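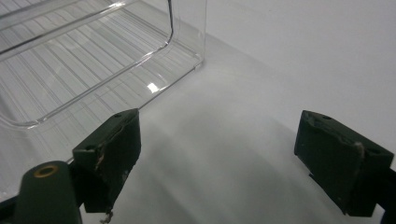
Green gripper fingers and a clear tray on the white table.

So I finally made it to the Pravus open day, after missing the one in April because I mixed up my weekends (again). It's a 564-mile round trip from my place, and my back has opinions about that, but I'm so glad I went!

If you don't know Pravus, they're a small shop that works on getting robots to pick up and put away everyday stuff. They share a building with Sasell, who make packaging, and both places had their doors open. The sign-in sheet had room for 200 names and they were on the back of it before lunch. I got a sticker and a very strong coffee.

The part I liked best was the hand-held gripper. I'd pictured a big arm swinging around behind glass, and they do have one (the Akbari, it's loud), but a lot of the day is people holding a tool with two chunky fingers and doing the job themselves so there's something for the robot to learn from. Clear plastic is a pain, they told me. All a camera gets is edges and shine, and the woman running the table said they'd gone through 900 tries on see-through containers before they were happy with the numbers.
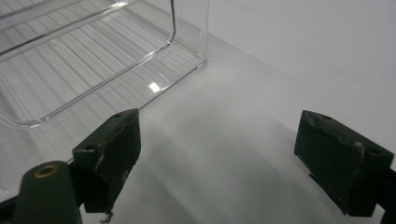 Photo: Pravus open day

Look at the wear on those finger pads! I love that. Scuffs and chips all over, with a little strand of something hanging off the bottom of one. Everything on the posters was so shiny that I kept drifting back to this table.

I got a turn too. My grip was way too wide and I bumped the container twice, and then I got cocky and bumped it again. The kid after me had it in one go, of course.

Parking was $50 if you used the Winis garage next door, so don't do that. There's a free lot behind the Sasell side and I only found it on my way out.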